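The Pause

The work was in Multthorpe and I was in Prolomside, so for the first weeks I knew the table better than I knew the people who stood beside it. I knew the small brown holes in the white surface, and the black square of tape, and the cable which came down past the arm and went away to the left. Of the people I knew voices, and sometimes a sleeve.

Before this I had driven a dock crane for many years. When the dock closed, the firm Kettunen put a notice in the job office for persons with steady hands and no fear of boredom. I had both, or I said so. They sent me a chair, a screen and a handle with a trigger. If I moved the handle, the arm in Multthorpe moved. If I pressed the trigger, its fingers closed. They called the whole programme Pronda, and after some days I also called the arm Pronda, although I was told that this was not correct.

My task was to build a very small pyramid from cubes, two below and the red one on top. Each time that I built it, the computer kept everything: where my hand went, how fast, when the fingers shut. From all of this Pronda would learn to build it alone. They wanted 50 good ones before they would let it try.

I had thought it would take me one afternoon. But with a crane you feel the load through the seat, and with the handle I felt nothing at all. I pressed too early, or I came down too low and pushed a cube away. Once I knocked it to the floor, and I had to sit and wait with my hands in my lap until a sleeve came and put it back.

We were not allowed to throw the bad ones away ourselves. I had to say on the line "good" or "not good", and the voice in Multthorpe wrote it down. I was strict. I think that I said "not good" more often than they liked.

One evening in May the red cube was in the square and I had the yellow one in the fingers. I brought it slowly over the table, and then I held it still.

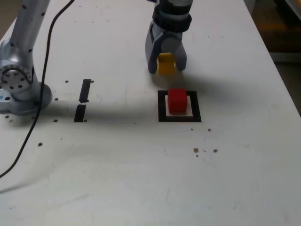
Why do you stop there, the voice wanted to know, because you stop there every time, and the machine will think that stopping is part of the job.

I said that I was not stopping. I said it quite sharply. Then the voice played me my own work from the morning, one piece after the other, and I saw it. I carried the cube, I came above the place, and I waited. It was a short wait, as long as one breath. Then I went down.

"It is for the swing," I said.

"What swing?"

I explained about the crane. When a load hangs on a rope, it goes on moving after you have stopped. You must let it finish. If you go down too early, you put eight tonnes against the side of somebody's lorry, or against somebody. My own teacher on the dock used to hit the back of my seat with his glove if I did not wait, and he did this for a whole winter.

"But here is no rope," the voice said. It was not an English voice either, and I liked it for that.

"No," I said. "There is no rope."

We agreed that I would try without the pause. It was terrible. My hand had known this thing for so long that when I took it away, the rest also went. I came down crooked. I let go too high. By ten o'clock in the evening I had not made one pyramid which I could call good, and my tea had gone cold with the spoon still in it.

"Do it your way," the voice said at last. "We will see what it learns."

So I did it my way. I made the fifty and they asked for more, and when we closed the list there were 82. The last had the file number 1455, because the numbers did not begin with me. Other people had sat in other chairs before me, doing drawers, I believe, and cups. I never met them. Sometimes I wondered what habits they had left in there.

Then for a while there was nothing to do. They told me that the computer was learning and that this took the time it took. I cleaned the windows. I drove out to look at the dock, where they were building flats, and there was a new crane, a thin yellow one, and I stood at the fence and watched it longer than a grown person should. The driver was good. A little quick.

They rang me at seven in the morning. I did not need to touch the handle, they said, I only needed to switch on the screen. I put the handle on the floor anyway, so that I would not take hold of it by mistake.

It is strange to see your own hand when you are not using it. The arm went out to the cubes with the small curve to the left that I make, I do not know why. It put the bottom of the pyramid together. It took the red one and lifted it a bit higher than necessary, also like me. And when it came above the place, it waited. One breath. Nobody in Multthorpe spoke. Then it went down, and opened its fingers, and moved back from the cubes, and I found that I had been holding the edge of my chair.

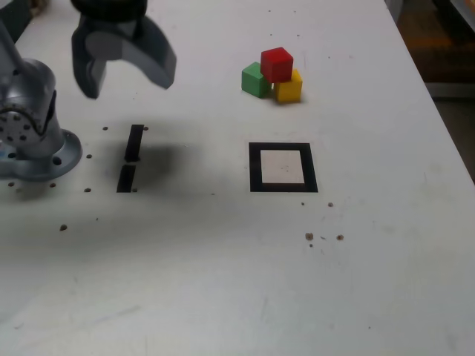

Red over green and yellow, the square left empty.

"Good or not good?" the voice asked. It had to ask, there was a box to fill.

I looked for a long time. The green one was turned a little. On the first day I would have said "not good" for this, and I had said it to myself for less.

"Good," I said.

"It stopped before the end," the voice said. "You saw? We can cut this out now. It is easy, we only take away those seconds and teach it again. The client would like it faster."

I asked who the client was, and what they wanted to lift. The voice did not know exactly. Something in boxes, it thought, in a hall with people walking in it.

"Then leave it," I said.

I heard typing, and I heard a door, and somebody far from the microphone asked if there was still milk. I picked up the handle from the floor and laid it on my knees.

"I will write that the operator prefers to keep it," the voice said. "They may ring you."

"They can ring," I said. "I am at home until noon."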